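We use cookies to remember your preferences. By continuing to read you accept our cookie policy. Accept | Manage

In Praise of Buying the Small One

By Mansa Fiadzo

My grandmother kept a pantry you could walk into, and for most of my life I believed a well-stocked pantry was the same thing as a well-run life. When I moved into my own place I set out to have one too. I bought rice in the big sack, pepper in the restaurant tub, and once, on a very good sale at Thammasiri, enough dried lentils to carry a family of six through a hard winter (there are two of us, and one of us doesn't care for lentils).

Then in February we had to empty the kitchen so the floor could be replaced, and I wrote down everything that went into the boxes. I counted 363 items. Of those, 54 were past their date, and a few had been past it since before we were married! I sat on the hallway carpet with a jar of mustard seeds on my knee and felt, I'll admit, a little foolish.

I know the case for buying big, and I've made it myself at many a dinner table. The price per ounce is lower. You make fewer trips. There's a comfort in knowing that if the snow comes down you'll still have coffee. All of that is true for people who use what they buy, and if you're feeding teenagers you should stop reading now and go get the sack. But the price per ounce only means something if you eat the ounces, and I was paying good money to store things and then more good money, in a sense, for the cupboards to store them in.

So since the floor went in I have been buying the small one. The small box, the small jar, the little tin that looks silly next to its big brother on the shelf. I pay a bit more each time and I've made my peace with that.
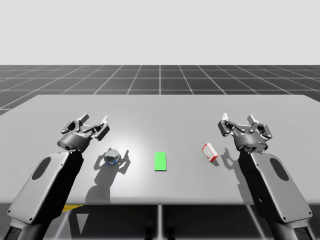
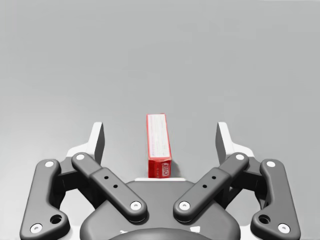
The surprise has been how much better I cook. When there's one short row of spices, I can see all of them, and I reach for the ones I used to forget. Cumin that was bought last month smells like something. My husband says the soup has improved, and he isn't a man who hands out compliments to soup.

I still miss my grandmother's pantry, and I'd give a lot to stand in it again. She had nine people to feed, though, and she knew where every single jar was. I have a drawer and a half, and on Saturdays I walk down to Anano with one bag and come home with it half full.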